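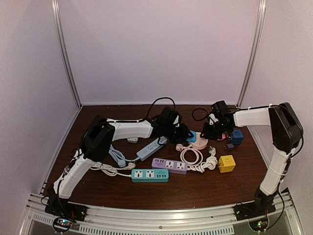 Solheim adds round and cube extension sockets to its desk range

CLOLSTEAD, May. Solheim has extended its Fillik range of desktop power accessories with two new body shapes: a flat round strip in pale pink and a cube in light blue. Both are available to trade customers from this month and will reach shops on Tuesday.

The round strip is intended to lie flat on a desk or sideboard. The outlets are set into the top face, so plugs are inserted from above and the strip can be placed against a wall or another unit on any side. The cord is moulded in the same pink as the body and ends in a large-grip plug. The cube has a smaller footprint and can stand directly against the round strip where two units are used together.

The strip measures 184 mm across. Both units are supplied with a cord of the same length, and the packing has been changed so that the cord leaves the box as a flat ring. Earlier Fillik units were packed with the cord folded and tied, and retailers reported that it kept its bends for some days after opening.

"The request we received most often was for a unit that could stay on top of the desk," said Þröstur Snorradóttir, product manager at Solheim. "A long strip takes up the rear edge and the outer outlets are hard to reach when seated. The round body puts every outlet at a similar distance from the user."

Colours are moulded through and are not painted. The range now comprises 9 models in 7 colours. Existing models continue unchanged, and spare packaging inserts for them can still be ordered.

The new units are assembled at the company's works in Kultenitz, where a second moulding line was brought into use earlier in the year. Vilgot Sjögren, who is responsible for production at the site, said the change of tooling between the round and cube bodies takes 22 minutes.

"The two bodies share their internal contacts and cord clamp," he said. "Only the shell differs, which keeps the parts list short."

Each unit is electrically tested before packing. Solheim advises that extension units should not be plugged into one another, and that the cord should be fully unwound when a high load is connected.

Trade price lists and fitting dimensions are available on request from the Solheim sales office in Clolstead.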